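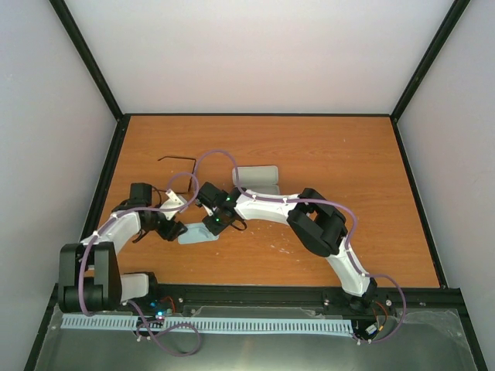
1/ Two-arm tabletop set, notes from the Mallia station. Posting these because I keep getting the same questions about how we collect examples for Hetow.

2/ Each example is one try at one task, recorded start to finish. A person drives both arms, and the model later learns from what the arms did and what the cameras saw. We have nearly 2000 kept examples on this task. The thrown-out ones are in a separate folder and don't count toward that.

3/ The objects stay the same for a whole block: the flat blue piece, the thin black one and the gray one. Between tries the driver moves them by hand. We used to follow a printed layout sheet. Drivers got very good at the layouts on the sheet and the model did too, and then it missed when the blue piece was turned a little. Now they place things freely inside the area both grippers can reach.

4/ The thin black one is the slow part. It lies low on the wood and a gripper has to come in at a shallow angle. New drivers push down too hard and the arm faults. I tell them to practice on it first, with recording off, until they stop looking at their hands.

5/ Median length of a kept example is 16 seconds. I don't ask for fast ones. When we asked for fast ones in January we got a lot of jerky wrist motion, and the model copied the jerks.

6/ What gets an example thrown out: a reset in the middle, a hand over the table after the start tone, a dropped camera stream, or a driver who says it was bad. That last one needs no form. They press the pedal twice and it goes to the other folder.

7/ Pauses are harder. If the driver stops to think, the model learns to stop too. Short pauses we leave in. Anything over 4 seconds with both arms still gets flagged and a second person looks at it.

8/ Keep the recoveries. If a gripper misses the edge of the blue piece, backs off and gets it on the next go, that is a good example. I lost an argument about this with the Ayala people last year and their model still freezes when it misses.

9/ Working the arms close together like this is where most of our arm-to-arm bumps come from. We set a soft limit on wrist distance and then took it off again, as it kept the drivers from doing handovers at all. They watch the cables now and slow down on the way in.
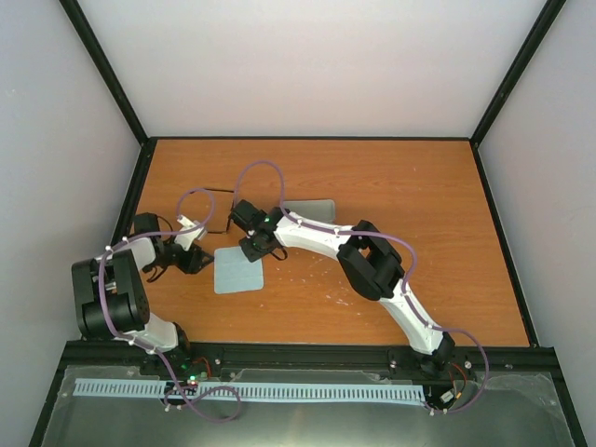 10/ Liam Kettle asks whether we label each step inside an example, or only the whole thing. He has tried both on his own setup and saw little gain for the extra work.

11/ Only the whole thing, Liam. One sentence per example, typed by the driver before the start tone. We did step labels on one batch and two people could not agree on where "reach" ends and "grasp" begins.

12/ Block length is 7 tries, then the driver gets up. Maite Nieto went through the flags by time of day and most of them came at the end of long blocks.

13/ Next is the same task on the Hondard station, with different lighting and different drivers. I'll post the split once the folder is checked.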